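About Us

Grinemier started as a packing and repair shop for bags and small soft goods. We clean them, check zippers and straps, fix what needs fixing and send them back to the stores that sell them. More than 132 stores use us now. Our main building is in Bakitz, with a smaller one in Myklebust that handles returns.

How we work with automation

We put in our first automated line, which we call Etus, in October. It sorts sealed cartons by size and moves them to the right dock. Before that, people lifted every carton by hand, often for a full shift. The line took over the lifting. It did not take over the inspection tables, and we have no date for when it might.

Bags are hard for machines. Straps hang down, fabric folds, and a half-empty backpack never sits the same way twice. Part of our floor is now set aside for teaching machines to handle them, and that work is done by our own staff on paid time. Training takes 3 days. Anyone on the floor can apply after 6 months with us.

What changed for the staff

Two loading jobs ended when Etus started. Both people moved to line maintenance at a higher rate. Shifts at the sorting end are shorter. Some of the work is duller than it was, mostly watching a screen and clearing jams, so we rotate people off it every 2 hours. Staff asked for that and we agreed.

Nobody is scored on speed during handling sessions. A session can be stopped at any time by the person doing it.

Visits and jobs

Stores that want to see the building can arrange a visit through the front office in Bakitz. Open positions are posted at both sites. We hire for sewing, inspection, maintenance and handling work, and we train for all of it.

Page last updated March 8, 2019

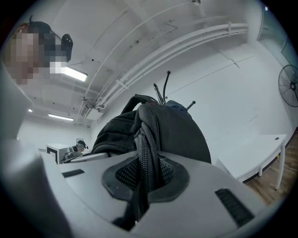 Handling work with a black backpack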